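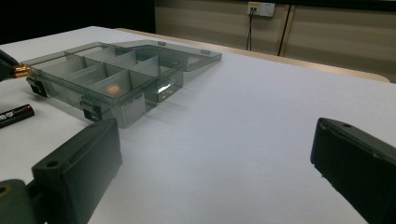

A smoky-grey plastic storage box with its hinged lid open.

Home Tips Kitchen Workshop Laundry Contact

August
By the Simdale Home Desk

Keeping small bits in order

Sort before you buy any boxes. Tip the drawer out on an old sheet and put like with like: fuses, picture hooks, spare keys, batteries. Dead batteries go to the recycling point at the shop.

See-through boxes save a lot of opening and shutting. If yours are solid, tape one of the contents to the lid.

Screws should be kept by length, then by head. Four sizes will cover most jobs in the house. Mixed leftovers can go in a jam jar.

Wash plastic boxes in warm water with a drop of washing-up liquid. Leave the lids open overnight, as damp in the corners will rust pins and needles. Old label glue comes off with cooking oil on a cloth. Wipe again with soapy water afterwards.

Store glue and paint somewhere else. A leaking tube will ruin everything in the box.

More in Workshop: sharpening kitchen scissors.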